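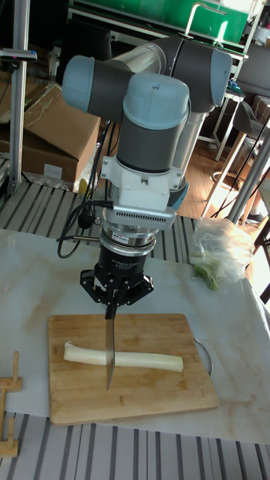 4 min read

Landholm's $3,000 kitchen kit, sold through Zimthorpe, promises "prep work solved." Our project asked if that claim holds up. We doubt it.

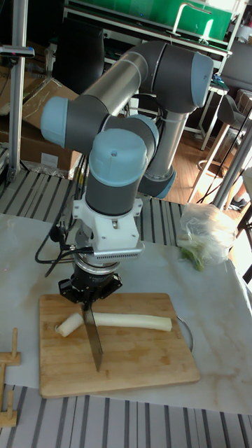

The brochure gives no cutting speed - only "chef level." It also skips how thick each slice comes out. A short piece of leek next to a blade proves one cut, and a restaurant needs more than 400.
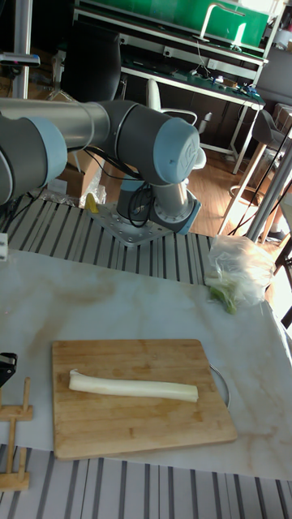
Setup time is missing too. Flelletti's rival kit at least lists 40 minutes. We would not buy either one yet.

Search this site
4 comments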